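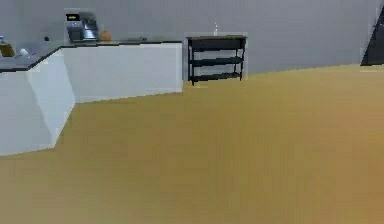
Does a household robot have to pass a test in simulation before it is tried in a real home?

Under the revised practice code published by the Bandara Institute for Home Automation, a developer seeking the institute's listing must complete the simulated stage first. A home trial may begin only after the results have been filed and accepted.

Revised code sets common rules for simulated home testing

2022-11-13

The Bandara Institute for Home Automation has issued a revised code of practice for the testing of mobile robots intended for use in private homes. The code applies to all developers who wish to have a product listed by the institute and replaces the guidance that has been in use for the past four years.

The main change concerns simulated testing. Under the earlier guidance, each developer could choose its own virtual rooms and decide how many runs to report. The revised code requires every applicant to use a shared set of 20 simulated home layouts, maintained by the institute, and to complete 300 runs in each. Results must be reported in full, including runs that were stopped early or ended in a collision.

"A pass rate means very little if the reader does not know how the rooms were laid out or which runs were left out," said Kumudini Roy, who leads the institute's standards office. "We are asking for the whole record, in the same form, from everyone."

The layouts cover kitchens, dining areas, hallways and bedrooms. For each one, the developer must state the floor finish, the lighting setting and the starting position of the robot. Furniture may be moved between runs, but every change must be entered in the run log. Open floor is to be tested as well as crowded floor - a point added at the request of reviewers, who found that long clear stretches were often left out of earlier reports.

The code also sets rules for stopping distance near seating and for travel along walls. A robot must slow down when it comes within the stated distance of a chair or stool, whether or not a person is present in the simulation. Developers who use a lower speed limit throughout the home are exempt from this clause.
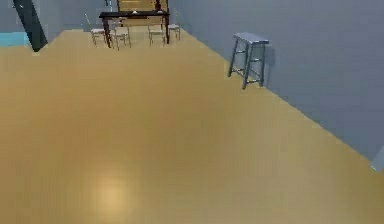
Simulated dining area with table, chairs and a clear stretch of floor.

Two companies, Tratness and Vullitz, took part in a trial of the draft code that began in May. Both submitted complete run logs and comments on the reporting forms. The institute shortened the forms after the trial and dropped a requirement to file a separate report for each change of lighting.

Obaidul Bepari, test manager at Vullitz, said the shared layouts had made internal reviews easier to carry out. He added that smaller firms would need time to adapt. "The runs themselves are quick. Keeping the logs in order is where the hours go, and we would advise other teams to plan for that from the start."

Simulated results will not be accepted as proof of safe operation in an occupied home. Applicants that complete the first stage must still carry out supervised trials in a physical test apartment, with a trained operator present and an emergency stop within reach at all times. The code asks developers to compare the two sets of results and to explain any large difference in writing.

Run records must be kept for the life of the product and made available to the institute on request. Software updates that affect movement, braking or obstacle detection will require the simulated stage to be repeated. Updates limited to language, sound or display settings will not.

Applications already under review may be completed under the earlier guidance. New applications must follow the revised code from the date of this notice. The layouts and log templates can be requested from the standards office through the Zistau portal, where registered developers may also submit questions about the new clauses.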